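Différence de volume entre les titres d'un EP après mastering : faut-il tout caler au même LUFS ?

Question posée par Lies Michiels
Catégorie : Musique / Autoproduction
Vu 1367 fois

Bonjour,
EP folk de 5 titres, masters reçus en novembre en WAV 24 bits / 44,1 kHz. Le morceau guitare-voix « Vemari » sort à -16 LUFS intégrés, les autres à -11. Le distributeur n'impose rien. Dois-je demander un nouveau master ?

2 réponses

Bram Kuipers
Non. Le niveau relatif entre les titres relève du choix artistique. Une ballade alignée sur un titre avec batterie paraîtra trop forte à l'écoute de l'EP. À contrôler avant l'envoi :

1. Crête vraie (true peak) inférieure ou égale à -1 dBTP sur chaque fichier, mesurée avec suréchantillonnage.
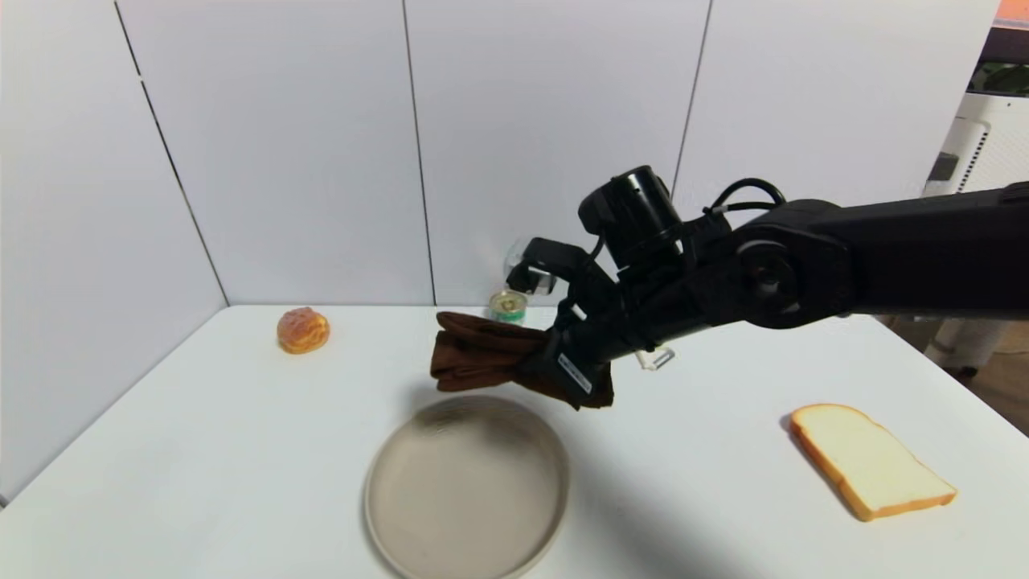

2. Enchaînement des titres : écouter les 20 dernières secondes de l'un et le début du suivant, sans toucher au volume.

3. Normalisation : selon la plateforme et le réglage de l'auditeur, elle s'applique par titre ou par album. En mode album, les écarts sont conservés.

Dorota Wieczorek
Moi je mets tout à -14 et je n'ai jamais eu de souci.

Commentaire de Bram Kuipers : possible pour des singles. Sur un EP, les écarts voulus disparaissent.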